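2023年10月11日

昨晚挂上去的回放跑完了。Driketti 一共吃进去604条记录，失败18条。上一次改规划器之前跑的同一批，失败的比这个多，但多出来的那部分里有一类是回放工具自己的问题，不能算数，所以两次的数字没有可比性，表格里我把旧的那一列划掉了，只留备注。

早上先做分类。失败记录按首个异常状态归类，结果如下：

规划超时
预抓取位姿无解
感知结果过期
夹爪反馈不一致
碰撞检查误报
状态机没有退出

一共6类。其中“状态机没有退出”只有孤零零一条，看日志是操作员在暂停之后直接切了模式，Zellow 收到切换请求时还在等 Avram 的应答，应答回来以后句柄已经析构，回调丢了。这一条跟今天要查的东西没有关系，单独开了单子，标题写的是“模式切换期间挂起的夹爪请求没有取消路径”。复现方法附在单子里：在请求发出之后、应答返回之前切模式。时间窗口很窄，手动很难碰上，在模拟里把 Avram 的应答人为推迟就可以稳定复现。

规划超时那一类先不看。超时的几条都集中在同一台工控机上，那台机器昨晚还在编译，CPU 被占着，Zellow 的采样线程拿不到时间片。回放应该用仿真时钟，规划的时间预算却是用墙上时钟算的，两者混用，负载一高就假超时。这个问题知道很久了，代码里还有我自己留的一行注释：“以后改成可注入的时钟”。注释是今年3月写的。今天把它改了。

改法记一下，免得以后又忘：

规划请求里的预算字段保留原来的含义，单位不变。
预算的起点由调用方传入的时钟对象决定，默认是单调时钟。
回放时由 Driketti 注入仿真时钟，仿真时钟只在规划线程主动让出时推进。
另外加一个硬上限，用迭代次数卡，防止仿真时钟不走的时候规划线程永远不退出。

最后一条是加完前几条之后才想起来的。第一次跑的时候仿真时钟确实没走，规划线程在采样循环里转圈，Driketti 在另一头等规划返回才推进时钟，互相等。不算死锁，两边都活着，一个在烧CPU，一个在睡。用 gdb 挂上去看了一眼栈就明白了。迭代上限加上以后正常退出，返回码用的是“预算耗尽”，没有新增枚举值。新增枚举值要改三个仓库的消息定义，不值得。

改完重跑规划超时那几条，全部通过。规划出来的路径和现场记录的路径不完全一样，这是预期的，采样种子虽然固定，场景更新的到达顺序不同，树长得就不同。比较的时候只看终点误差、最小间隙和关节速度峰值，不比路径本身。

上午剩下的时间给了“预抓取位姿无解”。这一类数量最多，而且看着不像负载问题，换机器重跑照样失败。

先说背景，主要是给我自己以后翻的时候看。抓取位姿由 Sevitz 给出，包括目标中心、主轴方向、建议开口宽度。Zellow 拿到之后在抓取位姿上方沿接近方向退一段，得到预抓取位姿，然后对两者分别求逆解，再检查两个解之间能不能用直线段连上。连不上就换下一个候选。候选是按打分排的，打分里有一项是腕部关节离限位的距离，还有一项是与当前关节构型的距离。

主轴方向有符号歧义。一个细长的东西，主成分分析出来的第一主轴朝哪头是不确定的，点云稍微变一点，特征向量就可能翻过去。对平行夹爪来说翻不翻无所谓，转半圈以后两指互换，抓法等价。所以当初写的时候，Sevitz 不管符号，交给 Zellow，由 Zellow 把两个朝向都列为候选。这个约定写在接口文档里，措辞是“主轴方向仅表示直线，不表示指向”。

问题在于后来 Zellow 做过一次候选裁剪。为了省时间，对称候选只保留打分高的那个，打分低的丢掉。裁剪发生在逆解之前，打分用的是估计值，估计值里没有线缆约束。线缆约束是再后来加的，做法是把腕部末端关节的可用范围收窄，避免线缆绕紧。这样一来，裁剪时觉得好的那个朝向，到了逆解阶段可能正好落在收窄掉的区间里，而能用的那个已经被扔了。结果就是“无解”。

把这段逻辑在白板上画了一遍，又对着失败记录逐条核对，全部符合。每一条里被丢掉的那个候选，拿回来单独求解，都有解，而且间隙很富余。

修法有两种。一种是把裁剪挪到逆解之后，代价是逆解次数翻倍；另一种是让打分知道线缆约束。我倾向前一种。逆解是解析的，很便宜，当初为了省这点时间做裁剪本来就没什么道理，那时候用的还是数值解。Abrehet Ejigu 看了以后说两种都要，打分里不带约束，排序就是错的，即便有解也会先试一堆不能用的。她说得对，排序错了会反映到节拍上，只是不会报错，所以一直没人提。

于是两种都做。打分函数里新加一项，输入是腕部末端关节的目标角和收窄后的区间，落在区间外直接给负无穷，落在区间内按到边界的距离平滑衰减。负无穷在排序里要小心，原来的比较函数用的是差值，两个负无穷相减得到 NaN，排序的行为就没有定义了。改成直接比较大小。单元测试补了这一条，用例名字叫“两个候选都不可行时排序稳定”。

这里顺便发现收窄区间的配置在两个地方各写了一份，一份在机械臂描述文件里，一份在 Zellow 的参数文件里，数值一致，但没有任何东西保证它们一致。删掉了参数文件那份，启动时从描述文件读。读不到就拒绝启动，不给默认值。

中午之前把改动推了上去，让 Driketti 重新跑“无解”那一类。等的时候写了提交说明。提交说明原文：

“对称抓取候选的裁剪移到逆解之后。打分中加入末端关节有效区间。有效区间只从机械臂描述文件读取。行为变化：候选数量增加，首个可行候选的顺序可能与之前不同。依赖候选顺序的测试已更新。”

最后那句“已更新”花的时间比前面都长。有几个测试写死了候选下标，断言第一个候选的朝向是某个值。这种测试换个打分就坏，坏了也说明不了什么。改成断言“被选中的候选满足约束，并且在所有可行候选里打分最高”。写起来啰嗦一些，但至少断言的是我们真正在乎的性质。

午饭后重跑结果出来，“无解”清零。碰撞检查误报多了一条，原先归在“无解”里，走不到碰撞检查那一步，现在走到了，露出来了。正常。

下午上实机。

实机这边先核对了标定。手眼标定文件的哈希和上次一致，夹爪零位重新走了一遍，Avram 报的全开位置与标称值有一点偏差，在容差以内，没动。急停测过。速度倍率先放低，走通了再往上调。

第一轮只验证预抓取，不下探。流程是 Sevitz 出结果，Zellow 规划到预抓取位姿，停住，等手动确认。加这个停顿点是为了看腕部姿态，下探之后夹爪会挡住目标，有些角度看不清楚。停顿点做成了参数，名字叫 hold_at_pregrasp，默认关。

第一次停住的时候我就觉得不对，位置偏了，不在目标正上方。看数值，规划终点和目标中心在水平面上有一段距离，而 Zellow 认为自己已经到位，跟踪误差很小。也就是说它准确地走到了一个错误的地方。

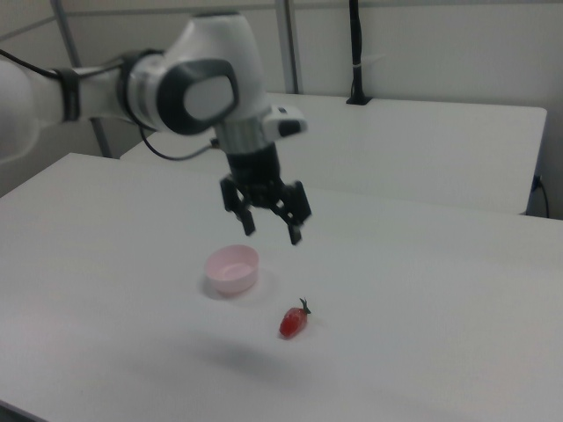

目标中心的偏差来自 Sevitz 的聚类，跟规划没有关系。把当时的分割结果调出来，实例掩码有两块，一块是碗，一块是草莓，掩码本身都干净，边界也贴合。错在后面一步：掩码投到点云以后做欧氏聚类，碗沿靠草莓一侧的点和草莓的点被并到了同一个簇里，簇中心于是落在两者之间的桌面上方。夹爪张开停着的地方正是那里，粉色碗和草莓中间那块空桌面，两指跨着的东西什么也没有。再看主轴，草莓尖端朝左下，蒂在右上，单独对草莓做主成分分析，轴应该沿着这个方向；合并以后的簇，主轴变成了从碗指向草莓的连线。两条轴在这个摆放下几乎是交叉的，姿态上也看得出毛病，不过最直接的还是看中心。桌上那一大片灰影我起初也怀疑过，担心分割把影子的边缘当成了物体边缘，核对掩码之后排除了，影子没有进掩码。

那么为什么会并。聚类的距离阈值是按体素尺寸的倍数给的，体素尺寸上个月被我调大过一次，为的是减少点数，阈值跟着放大，两个东西之间的空隙就不够了。但光是这个还不足以解释，掩码是分实例的，不同实例的点本来就不应该一起进聚类。

翻代码。投影函数的签名是“掩码列表、深度图、相机内参”，返回一整块点云加一个标签数组。标签数组传到聚类函数里，聚类函数有一个可选参数接收标签，不传就当作没有标签。调用的地方没有传。再看提交历史，原来是传的，后来有人把聚类函数搬到公共库里，参数改成可选，调用处跟着改，漏了。编译当然不会报错，测试也没报，测试里的物体都摆得很开。

搬函数的人是我。

改起来只有一行。但可选参数这个形式我不想留，留着早晚还会漏。把函数拆成两个，一个名字里带“按实例”，必须传标签；一个名字里带“无标签”，明确表示调用方知道自己在做什么。后者目前只有一个调用者，是桌面平面提取，本来就不需要标签。

测试补了两个。一个是两个物体间隙小于聚类阈值，标签不同，断言输出两个簇。另一个是同样的间隙，标签相同，断言输出一个簇。第二个看着多余，是为了防止以后有人把阈值改小来糊弄第一个。测试数据直接从刚才那一次的记录里截，没有另造。合成点云做过很多次，每次都太干净，碗沿的点在真实深度图里是散的，薄壁的地方深度会往后漏，合成的没有这个毛病。

说到碗沿。看起来有点半透明的塑料，深度一向不好。把点云转到侧面看，碗壁有一部分深度落到了桌面以下，还有一部分飘在碗沿外侧。聚类会并，飘出来的这些点也有份。Sevitz 里有一个离群点滤波，参数是邻域点数和标准差倍数，对这种成片的飞点不起作用，它们自己彼此挨得很近，在统计上并不离群。考虑过用掩码腐蚀一圈再投影，边缘的点扔掉，中心估计会略有收缩，对草莓这种小东西收缩的比例就大了。折中办法是腐蚀半径跟实例面积挂钩，面积小的不腐蚀。这个先记着，没写，需要先有一批对照数据才知道值不值得。

Abrehet 提了另一个问题，我没有想到。她问，簇中心落在空桌面上方，为什么后面没有任何一步拦住它。确实，Sevitz 输出之前没有检查过“中心附近是否真的有点”。对凸的物体，簇中心附近总有点；对碗这种凹的，中心附近本来就可能没有点，所以不能简单地要求有。她的建议是检查抓取闭合区域：以两指之间的体积为准，里面一个点都没有，这个候选就不应该输出。碗的抓法是夹碗沿，闭合区域里是有点的。草莓夹中间，也有点。合并簇的中心，闭合区域里没有点，直接拦下。

这个检查放在哪一层争了几句。放 Sevitz，它不知道夹爪几何；放 Zellow，它拿不到原始点云，只有降采样后的占据地图。Sevitz 其实已经收了一个建议开口宽度的上限，等于间接知道一点夹爪的事，再多知道一个指垫尺寸也不算过分。最后放在 Sevitz，指垫尺寸同样从机械臂描述文件读，和上午那个区间一个规矩。返回的拒绝原因写明“闭合区域为空”，日志里带上候选编号和区域位姿，方便在可视化里画出来。

改完在实机上重来，还是同样的摆放，东西没动。这次停住的位置在草莓正上方，主轴也对了，两指开合方向垂直于草莓的长轴。手动确认，下探，闭合，抬起，放进碗里。力限制在最低一档。抬起的时候 Avram 报的指间距和 Sevitz 估的宽度差得不多，说明宽度估计没有被蒂带偏。蒂那几片叶子在点云里时有时无，之前有过把宽度估大的情况。

接着放开停顿点，连续跑，每次抓完由人把草莓换个朝向摆回去。跑的过程中盯着腕部线缆。腕部下面那一圈垂着的黑线是收窄区间的来由，末端关节转过头它就会绷起来。跑了一阵没有绷过，末端关节的角度曲线也都在区间里，有几次贴近边界，打分项里的平滑衰减可以再陡一点，让它早些避开。这个参数今天不调，改了一堆东西，再调就分不清谁的作用了。

第二类问题，“感知结果过期”，是在连续跑的时候顺带看的。Zellow 收到抓取结果以后会比对时间戳，超过门限就丢弃，等下一帧。失败的几条里，结果在到达时确实已经过期，但过期的量每次都差不多，没有抖动。稳定的延迟一般是时钟问题，跟处理慢没关系，处理慢会有长尾。

在两台机器上同时打了时间，差8毫秒。门限本来就卡得紧，这点差值刚好把边缘上的帧推过去。查对时服务，感知那台机器的对时服务没有起来，配置文件里网卡名字写的是旧的，换过网卡之后名字变了，服务启动失败，然后就一直失败，没有告警。服务改好，差值降到可以忽略。启动检查脚本里加了一项，查对时状态，没同步就报红。门限不改。以前碰到这种情况会把门限放宽，放宽之后问题就藏起来了，等到目标会动的时候再冒出来，那时候更难查。

时间戳还有一处小毛病，一并记在这里。Sevitz 发布结果时打的时间戳是处理完成的时刻，应该是图像曝光的时刻。对静止目标没有影响，坐标变换查询的时候手臂要是在动就有影响，查到的是处理完成那一刻的手臂位姿，图像却是之前拍的。目前的流程里拍照时手臂是停着的，所以一直没有暴露。改成透传图像时间戳，下游查变换时如果缓冲区里没有那么早的数据会抛异常，于是缓冲区长度也加了。改动不大，牵扯的消息多，单独放在一个分支里，等回放跑过再合。

“夹爪反馈不一致”这一类没有全部看完。看过的几条现象相同：闭合指令发出后，Avram 先报“运动中”，再报“已到位”，指间距却还是闭合之前的值，下一个周期才更新。状态和位置来自两个不同的寄存器，分两次读，中间隔了一个通信周期，两者就有可能不属于同一时刻。Zellow 拿到“已到位”立刻读指间距，读到旧值，判断为没有夹到，触发重试。重试的时候夹爪其实已经夹住了，张开，再夹，多走一遍。

手册里这两个寄存器地址相邻，可以一次读出来。驱动里为什么分两次读，原因已经查不到了，那部分代码是最早的版本，提交说明只有“初始导入”。改成一次读，解析成一个结构体，状态和位置共用一个时间戳。对外的消息把两个话题合并成一个，旧话题暂时保留，标了弃用，内部从新结构体里拆出来发，至少数值来自同一时刻。

这个改动只在台架上空载试过，没有接到今天的连续跑里。驱动层的东西不想在傍晚改完就上。

碰撞检查误报两条，一条是上午露出来的那条。看了占据地图，后面那张桌子上立着的黑杆，在地图里膨胀得比实际粗很多，手臂摆到某些构型时，肘部和膨胀后的杆子相交。膨胀半径是全局参数，给桌面上的小物体用正合适，给固定的结构件就过于保守。固定结构件应该用模型表示，不走占据地图。已经量过的东西，没有必要每次用点云重新猜一遍。打算把背后的桌子、立杆和那几根框架杆都建成静态碰撞体，写进场景文件，占据地图里对应区域屏蔽掉。尺寸明天去量。

另一条误报是自碰撞，线缆的问题。描述文件里没有线缆，但腕部旁边有一个给线缆留余量的包络，是个圆柱，画得偏大，和前面一节连杆在某些角度下会碰。包络改成胶囊体，半径收了一些。收多少是照着线缆自然下垂的弧度估的，估得不严谨，注释里写明了是估计值，还写了测量方法，等有空按方法量一遍再填。

下班前又把整套回放挂上了，这次包含今天所有已合入的改动，不含时间戳分支和夹爪驱动分支。这两个分支各自单独挂了一份，跑在另外两个队列里，不和主线抢机器。编译任务从那台工控机上挪走了。

回放配置顺手改了一点。原来每条记录只输出通过或失败，失败的附一个原因。现在通过的也附几个数：首个可行候选的序号、候选总数、规划迭代次数、最小间隙。今天上午 Abrehet 说的排序问题，只看通过与否是看不出来的，要看首个可行候选的序号是不是普遍往前移了。输出文件会变大，Driketti 的汇总页打开会慢，先忍着。

写几条欠账：

hold_at_pregrasp 的文档没写。停住以后如果超时没有人确认，目前的行为是一直停着，应该退回安全位姿，还是继续等，没有定。我倾向继续等，停着不动总比自己动要好预料。

Sevitz 的掩码腐蚀，按实例面积给半径，等对照数据。

体素尺寸要不要改回去。标签传对以后，体素大一点不再造成误并，但桌面提取的精度有没有受影响没查过。

公共库里还有几个函数是同一次搬家时改成可选参数的，需要逐个看调用处。已经搜出清单，贴在单子里。

模式切换时的取消路径，排在夹爪驱动合入之后，两处会碰到同一段代码。

Abrehet 下午问过，合并簇的情况在以前的现场记录里出现过多少次，是不是有一部分“抓空”其实都是它。这个可以查，拿新的闭合区域检查去扫旧记录里的候选就行，不需要重新规划，只跑感知那一半。脚本写了个开头，读取部分能用，画图还没有。旧记录里有一些没有保存标签数组，只存了合并后的点云，这些要从原始图像重新推一遍分割，慢，先跳过，单独列出来。

实机这边断电前把夹爪停在全开，手臂回到收拢位姿，草莓扔掉了，捏了一下午，表面已经有印子。明天要用的话得再买。

晚上远程看了一眼，主线回放走到一半，还没有失败。夹爪驱动那个分支挂了，原因是旧记录里没有新话题，Driketti 找不到就退出。加了一个转换层，把旧的两个话题按时间就近配对，拼成新消息。配对本身会重新引入不同步，所以这个分支用旧记录测不出想测的东西，只能证明没有改坏别的。真正要验证还得录新的。重新挂上，参数检查过一遍，日志级别调回普通，关机。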